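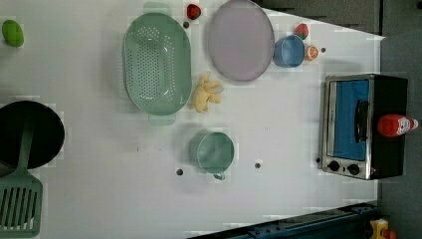

The kitchen table at Gralluver

Rakiya Akande has been buying toys for other people's children for 17 years. She runs Gralluver, a toy library in Deltinley with 2,000 items on its shelves, and the play kitchen things go out more than anything else.

"Parents ask for the big wooden cookers," she says. "The children want the colander."

The green one is a favourite. It is large and oval with a flat handle at each end, so two children can carry it between them, and it holds a lot of fruit. Akande puts it out with a plate, a cup and a few foods. Strawberries are always popular. A soft banana goes in for the youngest borrowers, who tend to throw things.

Members pay 70 pounds a year and can keep a set for three weeks. Most sets come back with something missing, usually the smallest piece. Fiachra Hegarty, who checks the returns, keeps a drawer of spare fruit and fills the gaps from that.
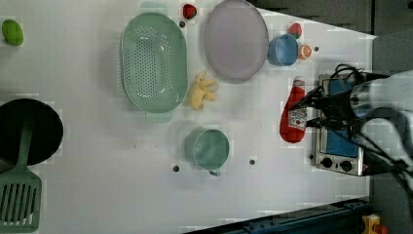 Play food and kitchenware, with the colander beside a lavender-grey plate.

Hegarty says scale does not bother children much. A strawberry can be small next to a cup and an orange no bigger, and dinner is still served. He is stricter about strength. Thin plates crack and go in the bin, and pans with loose handles are mended or sold off at the January clear-out, which raised 200 pounds this year.

Aisling Lynch borrows for her twins and has given up on tidy play. She spreads everything on a white table at home in Rundach and leaves it there until bedtime. The toaster oven is the thing they fight over. She now brings out the cups first and the oven after lunch.

Akande's advice to anyone starting a set is to buy one good pan and one large bowl or colander, then add food slowly. Charity shops are worth a look, and she washes what she finds there in warm soapy water and leaves it on a towel overnight.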